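Celtel brings two-armed Hinier benches to its basket room, and every one of the bench team is staying on

For immediate release

Celtel, the Hayat company that lends, collects and looks after plastic baskets for small shops, market stalls and canteens, is pleased to share the news that its basket room will be getting its first robots this autumn. The new benches, called Hinier, have been developed with our friends and neighbours at Girura, and they will take on a good part of the lifting, turning and setting down that our bench team has done by hand for as long as the company has been going.

We know that a press release with the word "robots" in it tends to make people wonder who is on the way out of the door, so let us get to that straight away. Celtel employs some 50 people in Hayat, and all of them will still be employed here once the benches are in. No hours are being cut, and the hourly rate for the bench team goes up when they finish their training, in the same way it has always gone up for our drivers when they take on a bigger van.

For readers who don't know us, a word on what we do. Celtel supplies baskets to 777 customers, most of them small. A greengrocer may have a dozen green ones for shoppers to carry round, a school kitchen may want red for one thing and black for another, and a stationer may only need a couple for the counter. The baskets go out, they get used and knocked about, and they come back to us to be emptied, looked over, sorted by colour and size and sent out again. In July alone we handled 1,933 of them, and that is a quiet month, with the schools winding down.

All of that passes over a bench. Somebody picks a basket up by the rim, tips it to see whether anything has been left inside, looks along the slots for cracks, and puts it on the right shelf or the right stack. Then the next one. It isn't heavy work, taken one basket at a time, but it is the same small twist of the wrist over and over, and several of our longest-serving colleagues have told us, quite cheerfully but more than once, that their hands know all about it by the end of a shift.
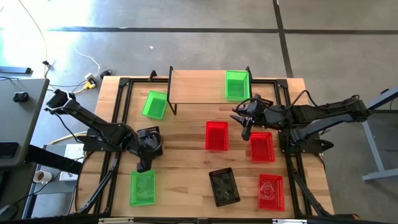
The idea for the Hinier bench came from those conversations. Girura had been working with robot arms for a while, mostly for packing, and a chat between our two firms over a very long lunch led to the question of whether a pair of arms could manage a basket the way a pair of hands does. Baskets are awkward things for a machine. They are thin, they bend a little when squeezed, they are full of holes, and they seldom arrive facing the same way twice. A box is much easier to deal with, and Girura's engineers were kind enough to tell us so at the beginning, before we had all become too excited.

What they suggested was a plain table with an arm mounted on each of two opposite sides and a low shelf standing on top, so that baskets could be moved about on the table and up on to the shelf as they are in our own room. Each arm has a simple two-fingered gripper, and that is very nearly the whole of it. We had expected something a good deal grander, and we have to say we were rather charmed by how ordinary it looked, a wooden table with baskets on it, much like the ones our people have stood at for years.

Our bench team have been involved from the first week. Every member has spent time at the trial bench, in pairs, on full pay and with the travel covered, and it was they who decided which jobs the arms should try first. It was also they who pointed out that the arms ought to be tried with things left inside the baskets, as well as with nice tidy empties, because that is how baskets come home. Over the years we have found gloves, till rolls, a birthday cake and somebody's door keys, all of which were returned (apart from the cake, which was past returning).

The part that has taken the most patience is the rim. People who handle baskets every day don't think about where they put their fingers, and it took some of our most experienced colleagues quite a while to put it into words for the engineers. You take the edge between finger and thumb, one side in and one side out, and you don't take it too near the corner if you mean to turn it. You hold a basket with a bit of weight in it a little differently from an empty one. None of this was ever written down at Celtel, and now it is, in a small booklet that we are going to give to new starters whether they work beside a robot or not.
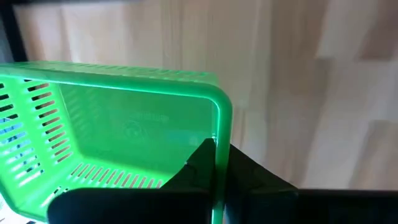 There is a camera down at the gripper, and there are others set up at the sides and above the work, and the views from these are what the team will have on screen in the basket room. A colleague looking after a bench will be able to see how an arm has taken hold, stop it if the hold looks poor, and show it a better one. We are calling this job bench minding for now. The team are still arguing about the name and we have promised that whatever they settle on will go on the door.

One of our bench team, who has been with Celtel since the days when we had a single van, put it like this: "I went over there expecting to be cross, if I'm truthful. Then I spent the morning telling it what to do, and I came home and my wrists didn't ache, and I thought, well, I could get used to this. It's slow, mind. It's ever so slow. I told them that and they wrote it down."

It is slow, and we would like to be open about that as well. A person who knows the job will still beat a Hinier bench by a comfortable margin, and neither we nor Girura have any plan to make it a race. The benches will work steadily through the ordinary baskets, the straightforward reds and greens and blacks, and the team will keep the cracked ones, the mixed loads, the odd sizes and anything a customer has asked us to treat with special care. The team will also have the final say on whether a basket is fit to go back out, and that won't be handed over to the benches.
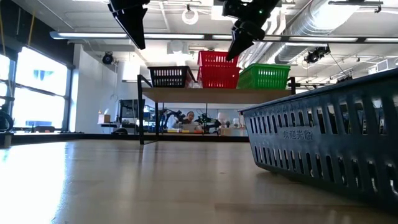

Baskets in black, red and green on the shelf at the trial bench, with the two grippers overhead.

We should mention the printed baskets too, as several customers have asked. A number of shops have their own greeting on the side, and it matters to them that their baskets come back to them and nobody else's do. Those will be sorted by our people, as now. It may be that the benches can help with them one day, but we would sooner get the plain ones right first, and the shopkeepers we have spoken to seemed glad to hear it.

So what will change for the people in the basket room? Quite a lot, in small ways. The early turn, which starts at 6 in the morning and which has never been anybody's favourite, will need fewer people at the benches, and those who would like to move to a later start will be able to. Each member of the team will spend part of the week minding a bench and part of it on repairs and customer orders, and they will swap round so that no one does the same thing all day long. There will be proper chairs for the minding work, chosen by the people who are going to sit in them, and we understand that the choosing has become quite a serious business.

Training takes place in working hours. It covers starting and stopping the arms safely, what to do when a basket slips, how to read the camera views and how to show an arm a new movement. No one needs to have used a computer much beforehand, and colleagues who would like to go over any of it again will be able to do so as often as they wish. Two of the bench team have already asked if they can go further and learn how the arms are set up and looked after, and Girura has very generously offered to have them for a longer spell over the winter.

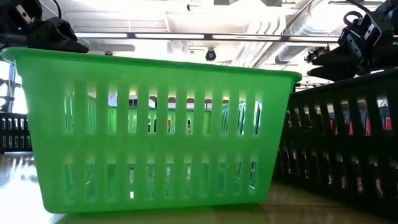
There is still a fair amount to sort out before the benches arrive. Green baskets let the light through and black ones hardly do at all, so the lighting in our basket room is being looked at again, and we are having the blinds by the big windows replaced while we are about it. The floor needs a little levelling at the far end. We are also moving the tea table, after a full and frank discussion, to a spot that everyone can live with.

The spokesperson for Girura said: "We have learnt more from the Celtel bench team than we could have worked out for ourselves in a very long time. They were patient with us and very direct, and they noticed things about a plastic basket that we had simply never seen. The bench is better for it in all sorts of ways, and we're looking forward to having them back with us over the winter."

Customers don't need to do anything. Collections and deliveries will run on the same days and at the same times as before, the prices for the coming year have already been sent out and won't be altered on account of the new benches, and the voice on the telephone will be the one you are used to. We would only ask, as we always do, that you have a quick look inside your baskets before the van comes.

The first pair of Hinier benches will be set up in October, with the team working alongside Girura's engineers until everybody is comfortable with them. Once things have settled, we plan to open the basket room for an afternoon so that customers, families and neighbours can come and see the benches at work and talk to the people who mind them. There will be tea, and there will be cake, in a basket.

About Celtel
Celtel lends and looks after reusable plastic baskets for shops, stalls, kitchens and canteens in and around Hayat. The company collects, checks, sorts and mends baskets in its own basket room.

About Girura
Girura designs and builds robot benches for light handling work, and developed the Hinier bench together with the Celtel bench team.

Press enquiries and requests to visit the basket room should be made to the Celtel office in Hayat, which is open from 8 in the morning until 4 in the afternoon.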